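Gripper comparison, sorting cell, bench at Eltthorpe
Wed 20 January
Notes by Seung-woo Oh

Purpose for today: decide which finger set stays on the left arm for the sorting work. I compare the Flamine fingers (narrow tip, hard) with the older Juhász fingers (wide tip, rubber face). The task stays the same for both sets. Pick one part from a metal tray, carry it to a yellow bin, release, go back to the waiting position. The parts are the usual mix for the Trirkotia job, so round red boards, wire harnesses and the small connectors with short leads.

Settings before start: closing force at 50 per cent, arm speed at 20 per cent. I put new white paper in both metal trays, because on bare steel the small connectors slide away when the finger touches them. I should have done this already last week.

First I checked the waiting position over the upper left bin. The cable loop near the gripper is still bigger than I like. I did not change it today, as I wanted the same cable for both finger sets.
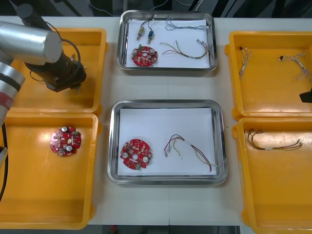 Boards

Both finger sets can hold a board by its edge. With Juhász the grip is softer and the board turns a little during the carry. With Flamine it does not turn, but the approach height must be correct. I set it 2 mm too low at first and the tip pressed into the paper. After I corrected this I had no more trouble. Please do not grip on the round capacitors, even if it looks easier from the camera side.

Harnesses

More difficult. The harness is never in the same shape twice, and the planner takes the middle of the bundle as the pick point. This is a good point for the coloured harnesses and a bad point for the thin grey and white ones, where the fingers take one or two strands and the rest hangs down. I tried closing force at 100 per cent for these. It made no difference, so I went back to 50.

Small connectors

For this part I had the biggest doubt. The wide Juhász tip hides the connector from the camera in the last moment before closing, so I can not see if the position is good. The narrow tip is much better here. I stopped the arm above the lower metal tray to look at the clearance by eye.
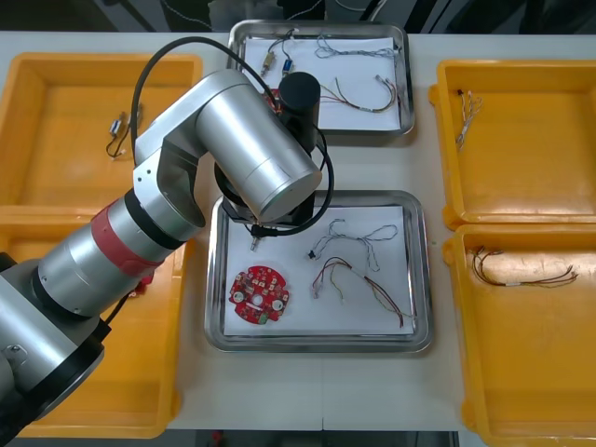
Left arm over the lower metal tray, small silver connector under the gripper tip.

My choice for now is Flamine on the left arm. The right arm I did not test, and I would like to wait with it until the left one is stable.

To do:
Shorten the cable loop and fix it at a second point on the arm.
Write the corrected approach height into the shared settings file.
Try a pick point near the plug for the thin harnesses.
Ask Juhász if they still make the narrow version of the rubber finger. If yes, repeat this comparison in March.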